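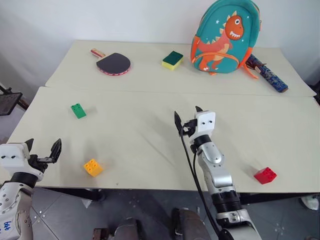 Lefteris Drakos pregunta si la mochila y el paraguas deben ir juntos, porque los dos salen de casa por la mañana. Es una buena pregunta para empezar la sesión 3 del curso de orden doméstico.

Mi respuesta es que sí, pero con una condición: el lugar tiene que estar cerca de la puerta. En el método Pirnari agrupamos las cosas por el momento en que se usan. La mochila infantil y el paraguas pertenecen a la salida, la pala de tenis de mesa pertenece al juego – igual que los ladrillos de construcción – y la esponja vuelve siempre a la cocina.

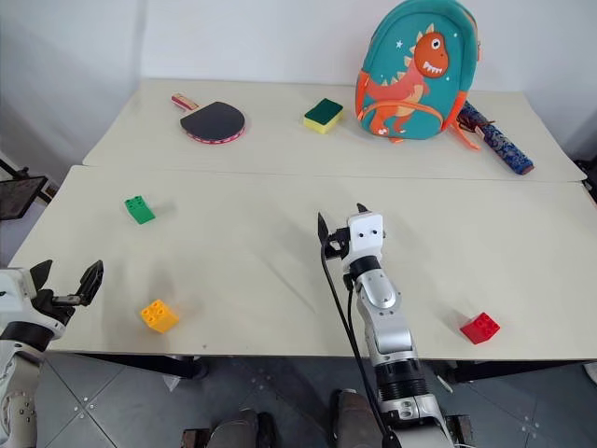 El segundo criterio es el tamaño. Lo grande se coloca atrás, contra la pared, y lo pequeño delante, donde la mano llega sin mover nada. Los ladrillos sueltos se pierden con facilidad y por eso piden una caja propia, con tapa.

Ejercicio para casa: elegir una mesa, separar las cosas en 2 grupos (salida y casa) y anotar cuáles no tienen todavía un sitio. Leer también la página 17 del cuaderno Fornell.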